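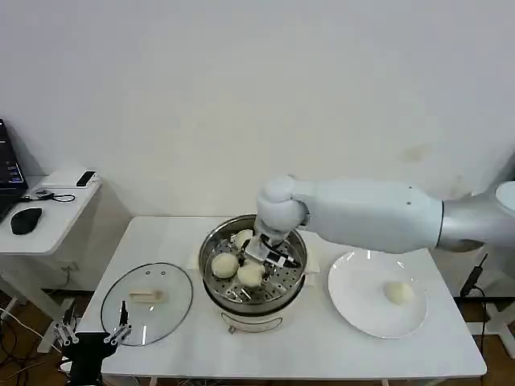 I have been making steamed buns nearly every weekend since April, and I finally feel like I know enough to write some of it down for those of you who keep asking. So settle in, it's a thread, and I apologize in advance to anyone who only came for a recipe. We start with spacing, my favorite thing to be bossy about. Three buns on a perforated tray with a bit of air between them will always come out nicer than five jammed in shoulder to shoulder, and a big round plate waiting right next to the pot means you can lift one out and set it down with plenty of room for the others.

The dough I use is 474 grams of all-purpose flour, 4 grams of instant yeast, a spoonful of sugar, and enough lukewarm milk to bring it together. Yes, 474. I know it's a silly number. It's what was left in the bag the first time the buns came out right and I have been too superstitious to round it off. My kitchen scale and I have an understanding.

Knead until your arms complain, then knead a little more. I'm not a patient person by nature, and I used to stop when the dough looked fine from across the room. It needs to be smooth when you get up close, too — like the back of a spoon. If you see little pimples on the surface, those will still be there after steaming, and you'll be sitting at the table looking at them.

Somebody asked me last time about plain buns versus filled. I love a filled bun, I really do, but I make plain ones nine times out of ten. They freeze better, the kids next door eat them with jam, and you can split one open and put last night's leftovers in it. A plain bun with a fried egg and chili oil is a perfectly good supper and I won't hear otherwise!

Proofing! I shape mine into rounds, set each one on its own little square of parchment, cover them with a dish towel and leave them on the counter while I do the dishes and call my sister. In my drafty kitchen here in Mellton that comes to 46 minutes on a mild day, and quite a bit longer in winter. Poke one gently with a knuckle. If the dent comes back slowly you're ready, and if it springs right back, go call somebody else.

Speaking of parchment, cut more squares than you think you need. I cut a whole stack while the dough rests and they still end up everywhere, under the pot, stuck to my sleeve, once in the mailbox (don't ask, I don't know either).

Now, lids. A glass lid is lovely for nosy people like me who want to watch the buns puff up, but glass drips more than my old bamboo basket ever did. Those drips land on the buns and leave wrinkly little craters. I've tried a cloth tied around the lid, and it helps a lot as long as you knot the corners up on top, well away from anything hot. Wipe the inside dry before it goes on, too.

When the time is up, turn off the heat and leave the lid alone for a few minutes. Then crack it open just a finger's width and wait again. I used to whip it off like a magician and watch my beautiful buns sigh and collapse into something resembling an old tennis ball. They still tasted good. I served them to company under a generous amount of scallions.

For reheating, back in the steamer they go. The microwave will do if you wrap the bun in a damp paper towel and eat it right away, standing up, before it turns into a hockey puck. I've done that more mornings than I'd like my mother to know about.

A few of you in Oslow wrote that your buns come out yellowish and wondered what you'd done wrong. Probably nothing at all! Regular unbleached flour gives you a cream color, and mine are always on the creamy side. The snowy white ones from the bakery are made with a different flour. I bought some once, and the buns were very pretty, but I missed the flavor of the ordinary kind.

Last batch of the season here was 200 buns for the school fair, steamed over two days with every pot I own and one I borrowed. I'll do a separate thread on freezing, I promise, as soon as I can find my freezer again under all these buns. In the meantime send me pictures of yours, lumpy ones especially — I'm very fond of a lumpy bun.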